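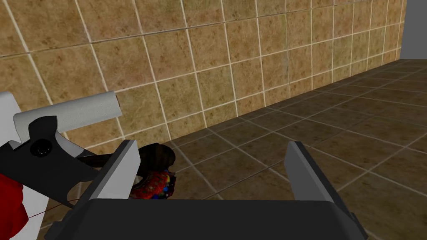

December
By Bláthnaid Quinlan

Filed under: Local news > Libraries & Heritage

Stallbridge library will close its upstairs reading room for 11 weeks after the new year so that the roof above it can be repaired.

The room holds the local history shelves and the parish map collection, the oldest sheet of which dates from 1740. Everything in it will be boxed and taken to the records store at Grestton, where readers will be able to see items by appointment in the afternoons.

The ground floor, including the children's section and the public computers, will stay open as usual. The side entrance on Mill Lane will be shut while scaffolding is up, and people using wheelchairs or pushchairs are asked to come in by the front ramp.

Water was first noticed coming through above the north window last winter. A survey in the spring found that slates had slipped along the whole of that side and that two of the timbers underneath had begun to rot. Buckets have been kept on the landing since then, and the window seats have been roped off for most of the autumn.

Branch manager Lorcan Geraghty said the work could not be left for another winter.

"We looked at doing it in two halves and keeping part of the room open, but the dust would have got into everything," he said. "The maps are the main worry. Some of them have never been out of the building."

There are 2,797 books, bound newspapers and pamphlets to be moved, along with 80 map drawers and the card index. Packing starts in the first week of January and the lift will be out of use in the mornings while it is going on.

The contract has gone to Kinsella, a roofing firm that repaired the church hall in Grestton two years ago. Its site foreman, Kevin Dolan, said the slates would be reused where they were sound and matched with second-hand ones where they were not.

A petition asking for the reading room to be given temporary space in the town hall was signed by 1,227 people and handed in last month. The request was turned down because the floor there is not rated for the weight of the shelving.

Gearóid Lynch, who organised the petition, said he was disappointed, though he accepted the roof had to be done. He said the bus to Grestton runs only every two hours and that many of the people who use the room do not drive.

Mr Geraghty said the library would bring up to six items at a time back to Stallbridge for readers who cannot make the journey. Requests need to be in by noon and will be ready the next working day. Forms are at the front desk.

The Thursday family history group has been moved to the meeting room behind the children's section. The winter talk on field names, by Gearóid Ó Súilleabháin, goes ahead there at 7.30pm and no booking is needed.

We use cookies to remember your settings and to count visits to our pages. By carrying on you agree to this. Manage cookies | Accept all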